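Filed under: Workshop notebook / Soft goods / Bedding room

October, entry started 9 in the morning

Continuing from the last page. Ratree asked me to write down how the bedding room is arranged now, so that she can repeat the folding work when I am away. I moved nothing before writing.

The two beds keep their pink covers. The near one has the bright pink plush blanket, and the black cloth goes on top of it. The far one has the deeper pink cover, with the pale piece with the embossed circles lying by the wall. I prefer this piece stays on the far bed, otherwise I am tempted to lean my elbow on it.
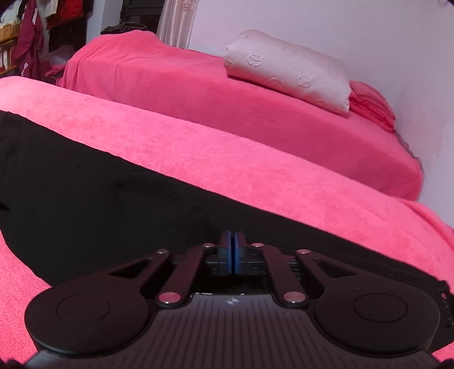
Notebook 4, p. 341

The black cloth is not easy on plush. When I pull one corner, the blanket comes a little with it, and then the opposite edge makes a small wave. On the cutting table the same cloth lies down at once. I tried smoothing from the middle to the outside with the flat hand, slowly, and this is better than pulling. Ratree does it with the side of her forearm, she says it is how her aunt did the bed sheets. I will try also.

Folding order which I used today:
- long edges together first, then press the fold with the palm
- short edges, without lifting the cloth from the blanket
- turn so that the open side is toward the window

The second step failed for me 2 times because I lifted. Then it was fine.

Lint is the other subject. Black shows everything, and the plush gives fibres very generously. The Grunari roller takes them off but leaves its own shine on the cloth, I don't like it. The Yimyam brush is slower and cleaner. Please brush in one direction only.
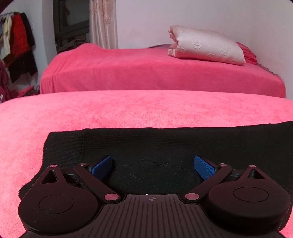 I wanted to compare with the grey cloth from Zendix, but it is still in the wash, and the label asks to dry it flat. So the comparison moves to the next entry. The washing programme was the cool one with 200 mL of the mild liquid, no softener. Softener makes the cloth slide on the blanket and then my notes on pulling are worth nothing.

To ask Buppha: do we have a second black cloth with the same hem, or was it cut up for the colour samples? If it was cut, I need the measurements before I order.

Remaining for the afternoon: brush, fold again, put the brush back in the grey drawer.

Contact: Buppha Khunthong, workshop office | Back to top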